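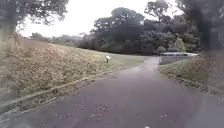 Ticket: Path follower, left edge estimate differs between runs
Opened by: Sølve Wikström
Project: Skesberg outdoor navigation
Component: Gradus edge detector, version 16
Status: Open, workaround in use
Opened: June 2021

Summary
The Gradus detector must find the left and the right border of a footpath from one camera and give the middle line to the planner. On the park route it gives a stable left border, but the right border jumps toward the grass for several frames and then comes back. The planner follows the jump and the robot begins to steer right. I stopped the run by hand each time.

Steps to reproduce
1. Start Etlow (the robot) on the park route with the normal launch file.
2. Set the detector to single camera mode, 10 frames per second.
3. Drive forward in follow mode. Do not touch the joystick.
4. Look at the log value "right_conf". It falls before each jump.

Expected: the right border stays on the asphalt.
Observed: the right border moves outside the asphalt and "right_conf" is still above the limit, so no warning is sent.

Comment 1, Wikström
I first thought it was the calibration. I repeated it with the Nolte board and the result was the same as before, so I put the old values back.

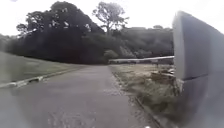
The detector makes its decision from two votes, one from color and one from straight lines. When the two votes disagree it takes the longer line, and I think this is our mistake. On this part of the route the left side is easy, with a pale curb and a mown lawn behind it. On the right there is only a thin dark edging beside rough dry grass, and farther away a long white railing. The railing is the stronger line. In the debug output the line vote has a segment in the direction of the railing in all the bad frames that I checked. The large concrete post near to us also hides one end of it, so the segment changes its length when the robot moves, and the vote changes with it.

Comment 2, Wikström
I made a small test offline. I took 700 frames from the recorded runs and removed all line segments which start above the middle of the image. The jumps at the railing are gone. But there is a new problem in other frames, where the border is now too short and the color vote decides alone.

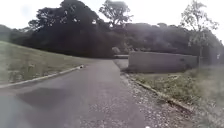

Frame from the second test group. Gravel strip between the asphalt and the right verge.

With color alone, the detector puts the border at the outer side of the gravel, and sometimes at the inner side. Both answers can be defended, because we never wrote in the labeling guide if gravel belongs to the path. In our training set of 2,000 labeled images I found both versions. This must be decided before we train again.

Workaround
Set "line_max_row" to the middle row and limit the side step of the planner. The robot is slower in the bends with this setting, but it does not follow the jumps in replay. I have not tested it outside yet.

To do
- Write one rule for gravel in the labeling guide.
- Correct the labels where the two versions are mixed.
- Send a warning when the two votes disagree, also if "right_conf" is high.
- Repeat the park route with the workaround and attach the log to this ticket.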